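I have a drawer in my kitchen in Urnton that holds nothing but colored paper. My sister-in-law calls it the hoarding drawer. I call it the only drawer in the house that has ever made anybody happy, and I'm prepared to argue about it!

My complaint is with craft kits. Howells, the big store out by the highway, has a whole aisle of them now, and last month I stood there reading the back of a box that promised a greeting card "experience" with 325 pieces. Pre-cut, pre-scored, pre-glued in places. All you do is follow the numbers (and find somewhere to put the little plastic tray afterward). The thing cost more than a pack of 1000 plain sheets, which was sitting right there on the bottom shelf looking sorry for itself.

Now, I get it. People are tired. A kit says the thinking is done, and some nights that sounds wonderful. But the thinking is the part I like – where does the crease go, do I want it tall or wide, what happens if I turn it on its side? You can spend 30 minutes on that with a single sheet and still have the sheet at the end of it.

My kids went through a Grostance phase, those snap-together card houses, and they were fine. They built them once. Then they took the sheets I keep for grocery lists and made a town, with walls and fences and a hotel for bugs, and that town stayed up most of July. I vacuumed around it.
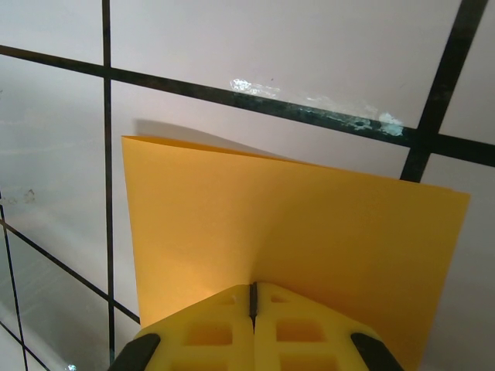 One fold is really all it takes. A flat sheet just lies there, and then you put a crease in it and it can stand up by itself, with a light side and a dark side, like a wall or a tent or the start of a card. I'm in my forties and I still get a kick out of that. I like the yellows and oranges best for it, because the shading shows up so nicely.

So if you're shopping for a kid (or for yourself, no judgment), skip the box. Buy plain paper in four colors you can stand to look at, clear a spot, and leave the instructions out of it. I'm off to make a birthday card, and it's going to be crooked.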